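Suchbegriff eingeben … Suchen
14. August
Redaktion Grasovum
Lesezeit: 2 Minuten

Prüfliste vor dem Start: Geschichtsblog des Archivprojekts Hirkent

Was für eine Freude, das neue Blog steht fast! Geprüft wurden alle 242 Beiträge, die aus dem alten Auftritt herüberkommen (und ein paar davon hatte ich völlig vergessen, herrliche Sachen).

1. Quellenangaben: erledigt
Jeder Beitrag nennt Archiv, Bestand und Signatur. Bei 139 Texten fehlte die Blattangabe, jetzt ist sie überall drin.

2. Bildrechte: offen
Die Freigaben für die Karten aus Oprea liegen vor, die für die Briefköpfe noch nicht. 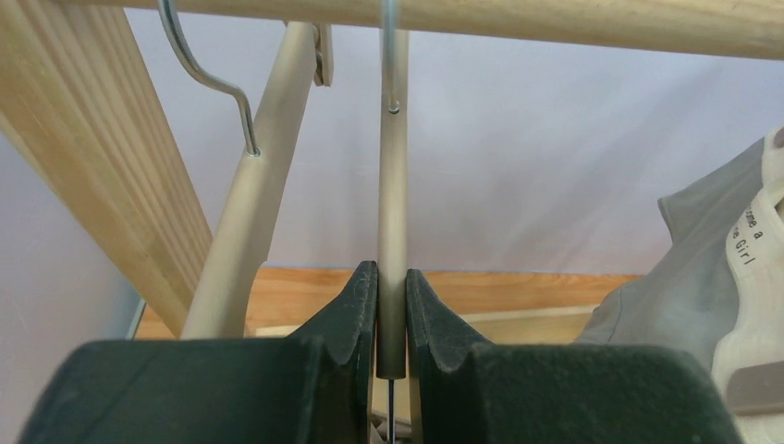 Aus Fadelley kam dazu die Bitte, die Briefköpfe lieber ganz zurückzuhalten, bis die schriftliche Zusage da ist; eine Mail vom Dezember reiche dafür nicht. Einverstanden, Punkt 2 bleibt so lange offen.

3. Personenbezogene Daten: erledigt mit Anmerkung
In 2 Beiträgen standen Namen aus noch gesperrten Akten. Beide sind anonymisiert, und die Texte lesen sich immer noch wunderbar!

4. Fußnoten und Verweise: teilweise
Die Sprungmarken laufen am Rechner tadellos. Auf dem Telefon landet man manchmal eine Zeile zu tief,

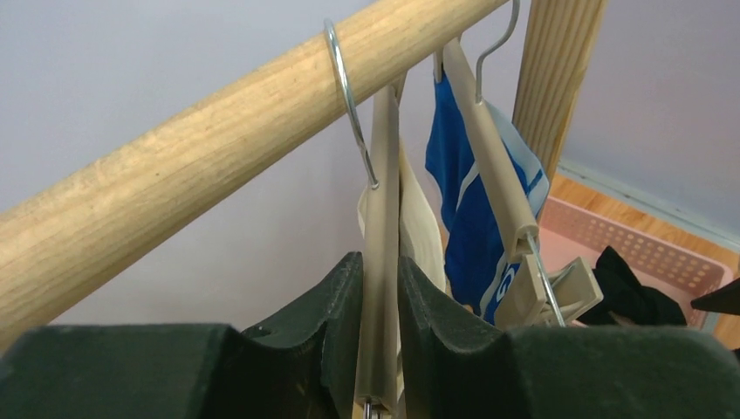

und bei langen Anmerkungen verdeckt die Kopfzeile den Anfang. Bitte auf einem zweiten Gerät nachprüfen. Zitate aus Frakturdrucken habe ich stichprobenweise verglichen, sehr sauber übertragen.

5. Kommentarfunktion: erledigt
Moderation eingeschaltet, Meldeknopf getestet, Netiquette verlinkt. Ich bin so gespannt auf die ersten Rückfragen aus der Leserschaft!

6. Datensicherung: erledigt
Sicherung zurückgespielt, 100 Beiträge Zeile für Zeile abgeglichen, keine Abweichung.
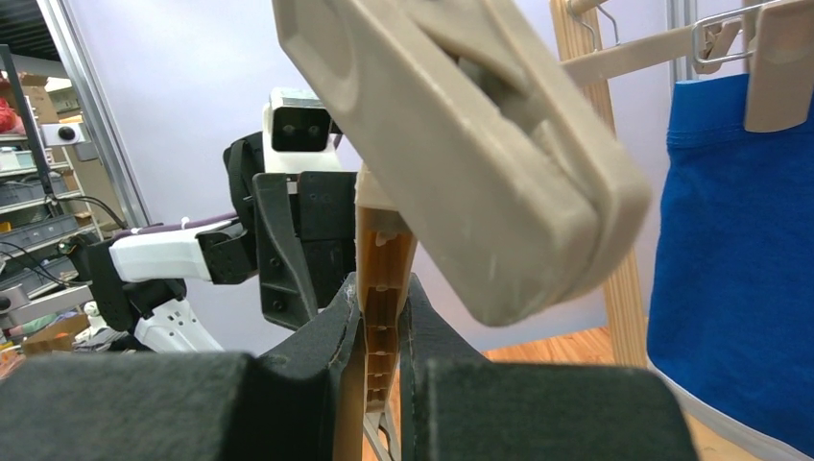
Kleiderbügel mit Klammer, Nahaufnahme

7. Freigabe
Erst nach Abschluss von Punkt 2 und 4.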